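How to Flatten a Cardboard Box Without Losing the Argument

16/08/2021

Anyone can stamp on a box. The result is a thing shaped like a bad hat, and it will spring open again in the recycling bin. A flat panel takes two minutes longer and stacks behind a door.

Start with the tape. Run a blunt knife down the center seam, top and bottom, then peel the ends back slowly. Boxes from Pleltby come with enough tape to hold a ferry together, so set aside an evening.

Open all the flaps and push two opposite corners toward each other. Press the folds down with your forearm. If you want single sheets, cut along the corner creases with the blade angled away from the hand you write with.

Brush the grit off both faces, stand the sheets upright somewhere dry, and put the largest at the back. I ignored that last part in January and had to unload 500 mm of hallway to reach a piece for under the paint cans.

Keep the plain sides facing out. You'll want them for templates. 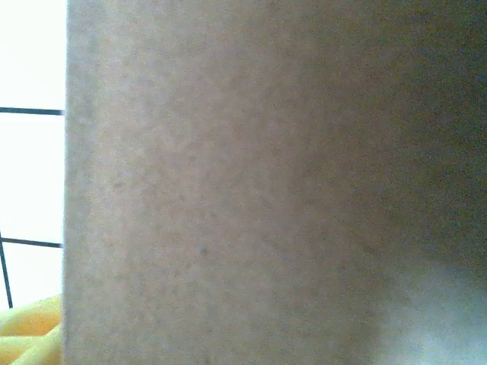

Can I store flattened cardboard in a garage?

Dry garages are fine. Keep the sheets off a concrete floor with a couple of wood strips, and check them for damp now and then.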